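Rechercher dans la revue
Recherche avancée
Effacer

3. Mesurer un front froid au ras du sol : le terrain de Drener

Je l'avoue tout de suite, j'aime les fronts froids d'automne. On part le matin en chemise, on rentre en cherchant son écharpe, et entre les deux le baromètre a fait un joli petit V que je ne me lasse pas de regarder ! Cette section raconte comment nous avons suivi l'un de ces passages, celui du 28 sept. 2018, avec les stations légères installées sur le plateau de Drener, et ce que nous avons fait des données ensuite (ce qui nous a pris bien plus de temps que le front lui-même).

3.1 Les stations

Nous disposions de six stations, réparties entre le fond du vallon et la crête. Chacune mesure la température, l'humidité, la pression et le vent, avec une valeur enregistrée toutes les deux minutes. Gunhild Holst avait insisté pour que trois d'entre elles soient placées dans le vallon, là où l'air froid s'accumule la nuit, et j'étais plutôt contre : je craignais que les effets locaux ne noient le signal. Elle avait raison, et je lui dois un café. Ce sont précisément ces stations basses qui montrent le mieux le retard de l'air froid, avec une couche tiède qui résiste près du sol pendant que la crête a déjà basculé.

Les capteurs de température sont des Siltico, protégés par un abri à coupelles ventilé naturellement. Par vent faible et plein soleil, un abri de ce genre surchauffe toujours un peu, et nous avons préféré écarter ces moments-là plutôt que de bricoler une correction. Les girouettes viennent de chez Flamberg. Elles ont été réorientées en mars, boussole en main, puis contrôlées de nouveau à la fin de l'été – celle de la crête avait tourné sur son mât, et ses directions d'août sont inutilisables.
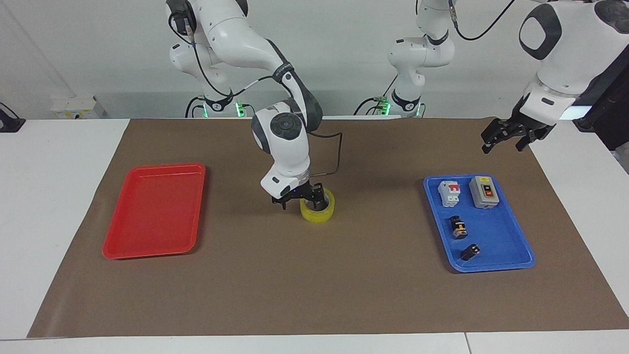 Figure 3. Bras articulé blanc et pince noire engagée dans un rouleau de ruban adhésif jaune.

3.2 Repérer le passage

Comment décider de l'instant où le front passe ? La question a l'air bête, et elle nous a valu quelques soirées animées. Sur une carte, on trace un trait et tout le monde est content. Dans une série de mesures, on a une rotation du vent, une chute de température, une remontée de pression, et ces signaux n'ont pas la politesse d'arriver ensemble. Man-sik Cha défendait la température seule, parce que c'est elle que les gens ressentent. De mon côté, je penchais pour le vent, qui passe du sud-ouest au nord-ouest assez franchement sur la crête.

Nous avons fini par retenir la rotation du vent comme critère principal, avec la remontée de pression comme confirmation. La chute de température est traitée à part, comme une conséquence qui peut traîner. Ce choix me semble bon pour un plateau dégagé ; je serais beaucoup plus prudent en ville ou au bord de la mer, où la brise sait très bien imiter un petit front (je me suis déjà fait avoir).

3.3 Nettoyage des séries

Après le tri, il nous reste 2595 relevés exploitables pour l'ensemble du réseau. Si-woo Nam a relu à la main tous les passages douteux, et Seon-mi Cha a repris les siens sans connaître le premier verdict. Les désaccords portaient presque tous sur l'humidité, au moment des premières averses, quand les sondes saturent et mettent un temps fou à redescendre. Nous avons gardé ces valeurs dans le fichier, avec un indicateur de qualité, mais elles n'entrent dans aucun des calculs de la section 4.

Reste la question des horloges. Deux stations avaient pris de l'avance pendant l'été, et tout l'intérêt du réseau repose sur l'ordre d'arrivée du front d'un point à l'autre ! Ji-hoon Woo les a recalées sur la station de crête à partir des variations de pression de la nuit précédente, très calme. La méthode est un peu artisanale, je le reconnais volontiers, et je ne l'emploierais pas pour des stations éloignées les unes des autres. À l'échelle du plateau, elle nous paraît suffisante, et les décalages appliqués figurent en annexe avec les séries brutes.

Articles liés
Brouillards de vallon et inversions nocturnes à Drener
Le vent de crête vu par les girouettes Flamberg
Averses d'arrière-front : notes sur la campagne Joo
Abris ventilés et surchauffe diurne

Contact | © La rédaction, tous droits réservés | Haut de page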